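Categoría: Deportes de raqueta | Material deportivo | Pelotas

Pelota de tenis

La pelota de tenis es una esfera hueca de goma recubierta de fieltro que se emplea en el tenis y, con pequeñas variaciones, en otros juegos de pala y raqueta. Su tamaño, su peso y su bote están regulados, de modo que las que se usan en competición son muy parecidas entre sí aunque procedan de fábricas distintas.

Historia

Los juegos de pelota anteriores al tenis moderno utilizaban bolas macizas de cuero o de tela, rellenas de lana, crin u otros materiales. Botaban poco y de manera irregular, sobre todo en suelos de hierba. La vulcanización del caucho, desarrollada en el siglo XIX, permitió fabricar bolas huecas con un bote regular, y el tenis sobre hierba se extendió en las décadas siguientes. Las primeras pelotas de goma se usaban desnudas. Más tarde se forraron con franela cosida, que mejoraba el agarre y alargaba la duración, y la costura acabó sustituida por el pegado.

Durante mucho tiempo las pelotas fueron blancas o negras, según el color de la pista. El amarillo se incorporó al reglamento en 1972, después de comprobarse que se distinguía mejor en las retransmisiones de televisión en color. El torneo de Wimbledon mantuvo la blanca hasta 1986.

Estructura y fabricación

El núcleo se obtiene moldeando dos semiesferas de goma que se unen con adhesivo y calor. En las pelotas presurizadas, el interior queda lleno de aire o de otro gas a una presión superior a la atmosférica. Las pelotas sin presión deben su bote al grosor y a la composición de la goma - son más duras al tacto y duran más, pero muchos jugadores las encuentran pesadas.

El fieltro se corta en dos piezas iguales con forma de ocho o de hueso, que se pegan sobre el núcleo y encajan una con otra. La línea curva visible en la superficie es el adhesivo que rellena la junta. Después se aplica vapor para levantar la fibra y se estampa la marca. Suele ser una mezcla de lana y fibra sintética; la proporción influye en el precio y en el desgaste.
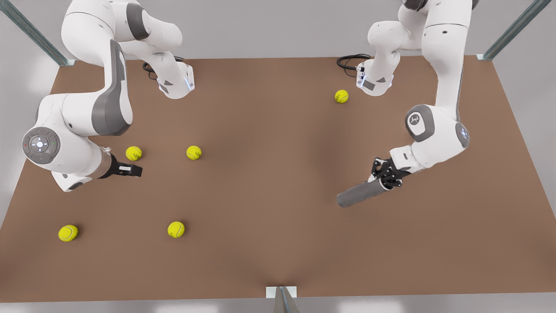
¿Por qué pierde bote una pelota de tenis aunque no se use?
Porque el gas del interior atraviesa poco a poco la pared de goma. Mientras el bote permanece cerrado, la presión de dentro y la de fuera están equilibradas y la pérdida es muy lenta; una vez abierto, el proceso se acelera y en pocas semanas se nota en el juego.

Reglamento

La pelota de tipo 2, la más común, debe medir entre 6,54 y 6,86 centímetros de diámetro y pesar entre 56,0 y 59,4 gramos. El bote se comprueba dejándola caer desde 100 pulgadas (254 centímetros) sobre una superficie dura y lisa; a nivel del mar tiene que subir al menos 54 pulgadas. Existen también una pelota de tipo 1, más rápida y pensada para pistas lentas, y una de tipo 3, algo mayor, para pistas rápidas. Para los lugares situados a gran altitud se admite una variante con menor presión interior.

En la iniciación infantil se emplean pelotas de baja presión o de espuma, que botan menos y viajan más despacio. Se clasifican por colores: rojo, naranja y verde, de la más lenta a la más viva.

Desgaste y reciclaje

En los torneos profesionales las pelotas se cambian cada pocos juegos. El fieltro se ahueca con los golpes, aumenta la resistencia al aire y la pelota se frena, y después la fibra se va perdiendo y ocurre lo contrario. La tierra batida ensucia y apelmaza la superficie, y las pistas duras la desgastan antes.

El reciclaje es difícil porque el fieltro va pegado a la goma y hay que separarlos antes de aprovechar el caucho. Una parte de las pelotas viejas se tritura para fabricar suelos deportivos. Otras se destinan a juguetes para perros o a fundas para las patas de las sillas - uso frecuente en las aulas. El taller Etura las aprovecha enteras como relleno de asientos.

Véase también: Raqueta de tenis, Fieltro, Vulcanización, Pádel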